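Spent the evening working out why our kitchen tap water tastes of plastic for the first few seconds every morning. Notes follow, mostly for my own reference. 1/12

The flat has one rising main, 15 mm copper, into the cupboard under the sink. From the stop valve to the tap somebody has fitted flexible braided hoses with a rubber-type liner. No markings on the liner that I can read. 2/12

Water standing overnight in a hose like that picks up taste. Chlorine in the supply reacts with certain liners and makes compounds you can taste at very low levels. Cold tap only in our case. The bathroom is copper all the way and tastes of nothing. 3/12

Test one: first-draw sample at 7 am, second sample after 90 seconds of running. Tasted blind, cups swapped by someone else in the flat. Picked the first-draw cup every time. 4/12

Test two: same again with a Plekarus jug filter. Taste reduced, still there. The cartridge is carbon and was at the end of its life, so I would not read much into that. 5/12

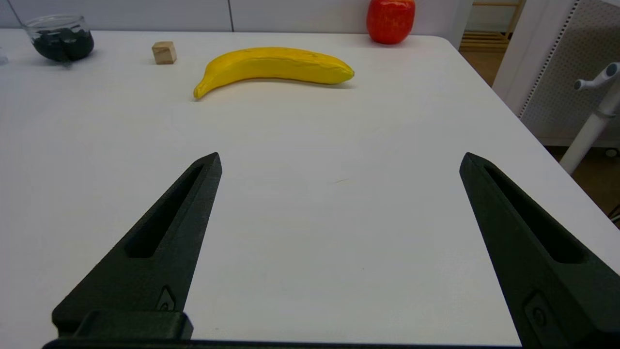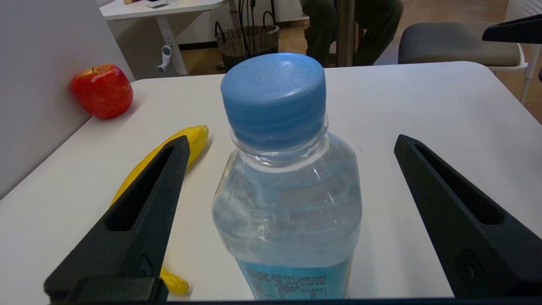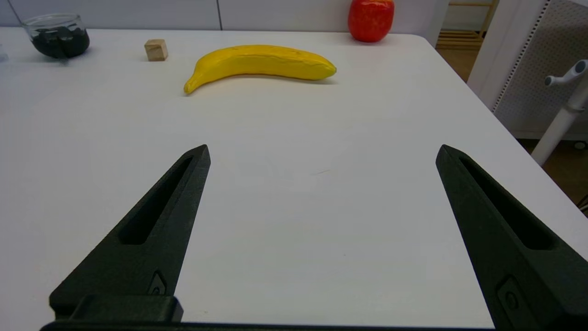

Test three: bypass. Closed the stop valve, took the braided hose off and put in a length of copper with compression fittings. Left it overnight, first draw at 7 am again. No plastic taste. Slight metallic note, expected with new pipe. 6/12

The replacement hose I had wanted was the Skakari one with a polyethylene liner. The product page gives a 404 and the shop in town has stopped stocking them. Copper was cheaper anyway, if you already own a pipe cutter. 7/12

If you do want a hose, look for one approved for drinking water, with the approval printed on the hose itself or on a tag. Wording on the packet such as "suitable for kitchens" tells you nothing about the liner. 8/12

Length matters too. The old hose was far longer than it needed to be and was looped behind the waste pipe, next to the dishwasher outlet. More standing water and a warm spot. Both make it worse. 9/12

On fitting: 2 compression joints, one turn past hand tight, then a bit more if it weeps. No tape on the olive. I had one weep on the valve side and cured it with a quarter turn. Dry tissue under the joint overnight is a good enough leak check. 10/12

Letting agent is Hettiarachchi. I reported the taste in June and was told to run the tap. Running the tap does work, but it is a daily job for a fault that takes under an hour to put right. I have now sent them the test results and the receipt. 11/12

Still to do: check the washing machine valve, which has a Pulletti double check fitted the wrong way round for its label. I want to see whether anything is getting back into the cold line when the machine fills. Will add to this thread once I have had the panel off. 12/12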